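Getting craft room walls to work for you

I finally tackled the wall over my craft table in April, and I'm so pleased with it that I have to share what I learned! I had nearly 200 finished cards, tags and little prints up there, all stuck on with tape, and it was so crowded I'd stopped looking at any of it.

First job – get everything down without taking the paint with it. Warm each strip of tape with a hair dryer on low, then peel it back slowly and flat against the wall. Any gummy bits left over come off with a dab of cooking oil on a cotton ball. Wash that spot with dish soap afterward and let it dry overnight, or your new paint will slide right off it.
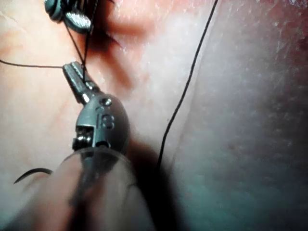 Shayne Tuhiwai wrote in to say that a plain white eraser lifts the gummy bits too, and there's no oil to wash off. I tried it on the last corner and I'm a convert!

Next, sort before you put a single thing back. I made three piles on the floor (love it, keep in a box, let it go) and gave myself until 7 in the evening to finish. The box pile went into a flat Durkier folder that slides under the bed, with sheets of baking parchment between the glittery ones so they don't shed on each other.

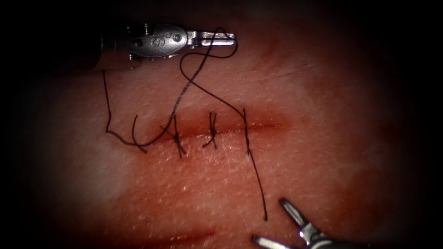 Can I hang word art straight onto fresh paint?
Give it a couple of weeks first. Paint can feel dry to your fingers and still be soft underneath, and anything pressed against it may stick or leave a mark.

For the hanging itself, I cut a paper template the size of each piece and moved the templates around with painter's tape until I liked the layout. So much easier than filling holes later! I used a pale green called Kurkcombe on the wall, and the words really pop against it. If your print has lots of tiny words in it, hang it at eye level where you sit, so you can read it from your chair.

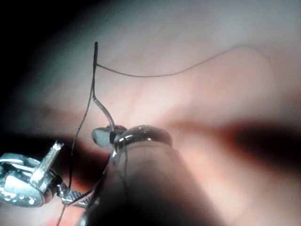
What paper is best for printing a word picture at home?
Heavy matte card, as long as your printer will take it. Glossy paper catches the light from a window and the small words get lost.

Let the ink dry flat for an hour before framing, and keep a spare copy in the folder in case the sun fades the first one. I'm doing the closet door next – wish me luck!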